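Londia Two-Tier Serving Cart and Low Unit, Light Wood
Product page and care sheet. Text: Sibel Baysal. Technical check: Barış Çetinkaya.
Last revised 31/12/2021

Overview

The Londia range covers two pieces for offices, shared studios and dining corners: a two-tier serving cart and a low unit with a recessed lower shelf. Both are finished in a light wood tone with a warm contrasting edge. They are sold separately and share the same care instructions, the same edge trim repair kit and the same spare parts list.

The cart has a raised upper tray and a lower shelf, with a curved wooden handle at one end. The handle is the only part of the cart intended for pulling. Do not steer by the upper tray — the tray is fixed from below and repeated side load will loosen the fixings.

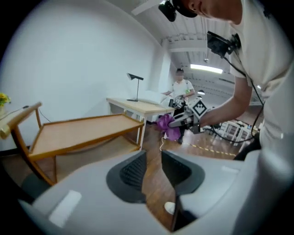 Maximum load is 19 kg on the upper tray and the same on the lower shelf, evenly distributed. Heavy items go on the lower shelf first. When the cart is used to carry liquids between rooms, keep the upper tray to half load and cross floor cables at a right angle.

Low unit: construction

The low unit consists of a top with a rounded front edge, a recessed section below the top, and a pale board at the base. The trim follows the curve of the front in one piece and is bonded under heat. The recessed section carries a matching trim on its front edge. The underside of the top overhangs this section, and the overhang is the part of the unit that is most often missed in cleaning.

Delivered height is 395 mm on the standard base. A taller base is available to order under the name Tredport and raises the top without changing the shelf spacing. Tredport bases are not interchangeable with bases supplied before April.

Edge trim care

Dust and skin oils collect where the trim meets the wood. Clean the trim with a soft cloth, dry or slightly damp, folded to a pad. Work along the edge in one direction and turn the cloth when it shows dirt. The Skurketti cloth supplied in the accessory pack is suitable. Paper towels leave fibers in the joint and are not recommended.

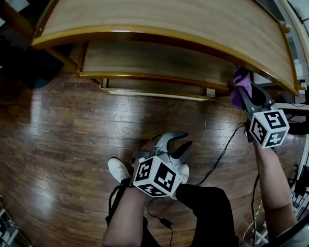 Purple cloth held against the yellow trim at the edge of the desk.

Do not use:
Alcohol-based sprays
Scouring pads or melamine sponges
Wax polish on the trim (permitted on the wood surface)
Steam at any setting

Marks that remain after wiping can be treated with Işık neutral cleaner diluted in water, one part cleaner to 60 parts water. Apply to the cloth, never to the furniture. Wipe off with a second cloth and leave the edge uncovered until dry.

Underside and recessed shelf

The underside of the top is sealed with a single coat, the visible surfaces with two. It tolerates a damp cloth but not standing water. Reach in under the overhang with the cloth bunched up, so that it fills the angle between top and shelf. Start at one corner and finish at the other. Check the corner bracket for play at the same time and tighten by hand only.

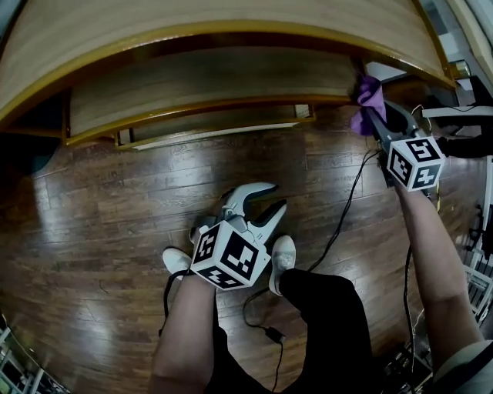 Cloth bunched up under the overhanging top, against the edge of the shelf.

The gap at floor level should be kept clear of stored items. It allows air to circulate behind the base board and gives access to the leveling feet. On glossy plank floors, fit the felt discs from the accessory pack before the unit is moved. Once fitted, the discs add 2 mm to the overall height.

Cleaning interval

Private use: trim and top once a week, underside once a month.
Shared workspaces: trim and top daily, underside once a week.
Food service: after each service. Include the cart handle.

For shared workspaces the cleaning log on the back of the printed care sheet can be used. One line per unit is enough — date, initials, any loose parts found.

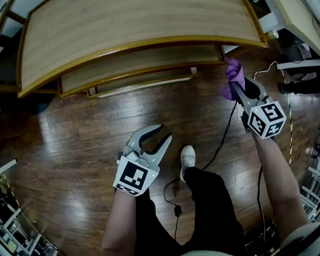 Spare parts and ordering

Edge trim, full front length, order no. 111. Supplied flat, to be warmed before fitting. Fitting by a furniture workshop is advised.
Corner bracket with screws, sold in pairs.
Leveling feet, set of four.
Cart handle, curved, with two bolts.
Accessory pack: two Skurketti cloths, felt discs, hex key.

Parts in stock ship in up to five working days. Trim is matched by batch, so quote the batch code from the label on the underside of the recessed shelf. Trim from different batches can vary slightly in tone and cannot be returned once warmed.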